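Front room draw — wallpaper, paint and the rest

Right, quick one before the print deadline. Thanks to everybody who sent in decorating questions for the July issue, 18 in all, and most of them about dark walls. Can you have them in a small room? Yes. Should you? Depends on the light — go and sit in there at four in the afternoon with the lamps off and see how you feel.

Gaétan Friesen from the Vornbridge paint shop has agreed to answer 7 of them properly next month. In the meantime his short version: buy one more roll than you think, all from the same batch. Check the number on the label. Dark patterns show a bad join much less than plain ones but they show white edges something awfull, so run a matching felt pen down the edge of each strip before you paste.

Paste table loan is back on. Pick up from the Drenham Road hut, 3 nights max, wipe it down PLEASE. The long ladder is still at Farnwood, will chase.

Also — Mrs Oei has over 4 rolls of lining paper going spare, unopened. Ring the office, not her. First come etc.

Sample pot swap is at 7 in the small hall, bring lids that fit.

Dark walls and dark fittings, warm floors:

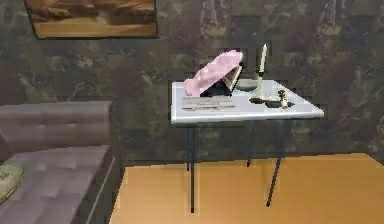
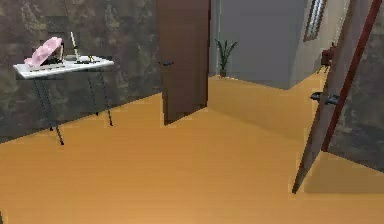
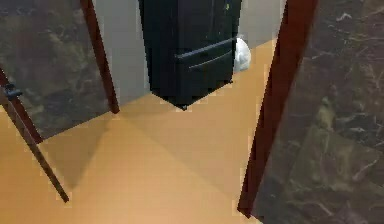 Vornbridge, July

Questions for Gaétan by the end of the month, in the box or by email, name and street on it pls.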